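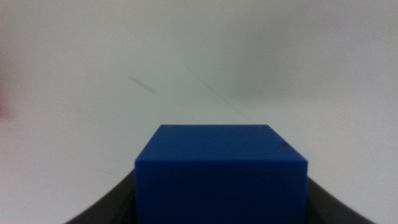
Toy block

A toy block is a small solid, most often a cube, made for children to stack, line up and knock over. Blocks are sold as educational material to parents and used as ammunition by siblings. They are among the oldest toys still on general sale, and have changed very little apart from the price.

Shape and material

The plain cube is the standard form. Sets usually add bricks, columns, triangular wedges and at least one arch, which is the first piece to go missing. Wood was long the usual material, with plastic, rubber, cork and foam joining it later. Foam blocks are quieter and do not hurt when stepped on, and are bought mainly by people who have owned wooden ones.

Most block sets are built on a unit system, in which longer pieces are exact multiples of the smallest. A child can then find out that two short blocks equal one long block, usually while trying to prove that they don't.

Color

Early blocks were left bare or covered with paper printed with letters. Painted sets in red, yellow, blue and green became common later. Blue is popular with buyers and easy to find on a pale floor, though it offers no known protection to the foot in the dark.

The Hiswood sets

The Hiswood workshop in Ondgate made beechwood blocks for two generations and is the maker best known to collectors. Its largest set held 464 pieces and came in a crate with a printed packing plan. Complete sets are rare. Complete sets packed according to the plan are rarer, and those offered for sale tend to be described as "never played with," a phrase collectors read with delight and children would find sad.

A smaller nursery set of 43 pieces sold far better. The odd number has never been explained in the firm's catalogs, and Trusum, which later bought the name, kept it without comment. Trusum also rounded the corners — a change that older collectors still bring up at dinner.

Stacking

Children commonly manage a tower of two blocks in their second year, and taller ones as their grip steadies. A tower stands as long as the combined weight of the blocks above each joint stays over the block below. Builders learn this rule long before they can state it, and some adults reverse the order.
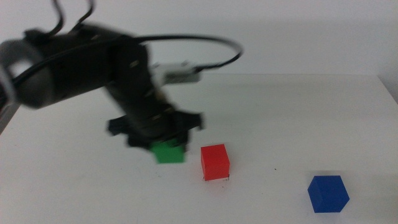

Storage

Blocks are kept in bags, boxes, carts and, in practice, under the sofa. The Van Hecke tray, a shallow box with 4 compartments, was sold as a way to teach sorting. It fits the blocks perfectly if they are put back in the right order. It is now mostly found holding pencils.

See also

Alphabet block
Construction set
Nesting cups
Sofa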